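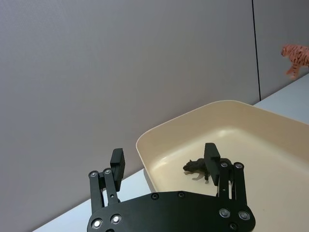

Small black rat in a cream tray.

Mokport Toy Library -- Members' Newsletter
Reading time: 3 minutes

Trays for the small animal sets

From the start of November, the small animal figures will go out on loan in shallow plastic trays. The drawstring bags are being withdrawn. The change applies to farm, woodland and mixed sets at both Mokport and Eltham. Vehicles, dolls' house furniture and train track are not affected.

The bags had two faults. Thin parts such as tails and legs were pressed against heavier figures, and the contents could not be checked without tipping everything out. We hold more than 700 small animals across the two branches, and checking returns out of bags was taking up most of the desk's time on busy mornings.

The tray we have settled on is listed in our stock book as the Nodley shallow. It is rectangular, pale cream, with rounded corners and low smooth sides. The colour was chosen for checking purposes. Most of our dark figures are difficult to see against the blue and green boxes used for other stock, and the black rat in particular has been recorded as missing when it was in the corner of the box. On a cream floor it shows up at once. 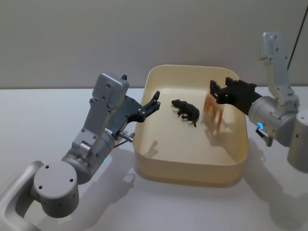

By the Loans Desk, Mokport
Posted September 18, 2023 in Stock and Storage

The rat is a good test piece for a tray. It is small, it has a pointed snout and a thin tail, and its surface is matte, so it gives back very little light. If a member at the desk can pick it out at arm's length, the rest of the set will present no difficulty. Brown and orange animals are easier, although paler figures are a separate matter and are dealt with further down.

Tray depth was the main argument. A deep tray holds more but encourages stacking, and stacked figures are where bent legs come from. With low sides there is room for one layer only, and anything put on top of another animal is obvious. The drawback is that the tray must be carried level. Members coming by bus should ask for a lid and a band at the desk. Lids are issued separately and have their own ticket, which needs to come back with the set.

Packing order for returns is as follows. Put in the animals with thin legs first and stand them up where they will stand. Lay down the ones that won't. Tails should run along the wall of the tray and not across the middle. Small dark animals go in last, on the open part of the floor, so that they are the first thing the desk sees. Please do not pad the tray with tissue. It hides figures, and we have already fished one goose out of the recycling.

Anything that does not belong to the set should be left on the table beside the tray and mentioned to the desk. Do not put it in with the others on the grounds that it is probably ours. Figures from home are the most common cause of a set that will not reconcile, and they are hard to trace once they have been through two or three further loans.

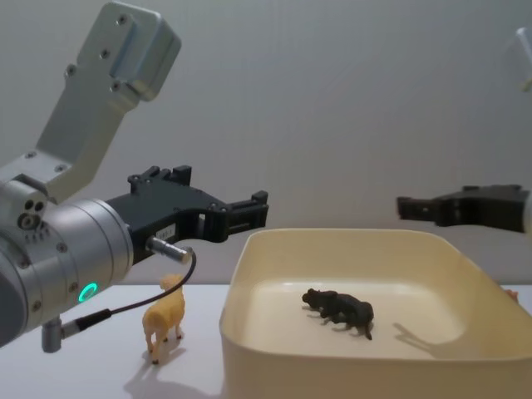

Pale figures are the exception to the tray colour. Whites and light yellows are less distinct on cream than on a dark background, and the check takes longer for sets that are mostly sheep, ducks and chicks. We looked at buying a darker tray for these and decided against it, as two colours would mean two stacks in the cupboard and sets returned in the wrong one. The desk will instead take pale animals out and stand them on the table for checking. Four-legged figures are to be stood on their feet, where a short or bent leg will show as a lean. A figure that rocks goes in the repair drawer.

Repairs to legs are limited to gentle straightening in warm water, done by us. Please don't attempt this at home with a kettle. Glued figures will not be returned to stock for the under-threes, and will be moved to the display shelf at Eltham or disposed of.

Cleaning is simple. Wipe the tray with a damp cloth and a little washing-up liquid, rinse, and dry it fully before the animals go back. The glossy sides come up well but they do hold finger marks, and a tray will not be refused on that account. Don't use scouring pads. Do not put trays in the dishwasher -- a sample went through on the hot cycle during the spring and came out with a twist in the floor that we could not get out. Figures should be wiped individually. Woolly or ridged bodies need a soft toothbrush.
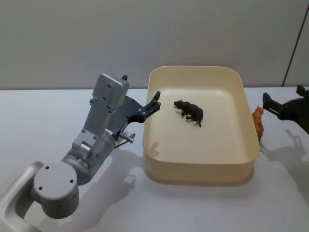 Labels will go underneath the tray. Labels on the side wall were tried first and peeled at the rounded corners, and they also gave small children something to pick at. The number on the label is the set number as it appears in the catalogue, so the mixed set containing the rat is 1254 and will stay 1254 whichever branch it is returned to. Contents lists remain on card and are kept at the desk.

Loan length is unchanged at 3 weeks. The deposit on a tray set is the same as it was for a bag set. If you have a bag set out when the change comes in, bring it back as normal and we will transfer it.

The Bajwa woodland set is being held back until its missing hedgehog has been replaced. Reservations for it have been kept in order, and members on the list do not need to reapply.

Spare drawstring bags are available free from the desk at Mokport while they last.

We use cookies to remember your branch and reservation settings. Accept | Manage preferences

Contact the Loans Desk | © 2023 Mokport Toy Library | Back to top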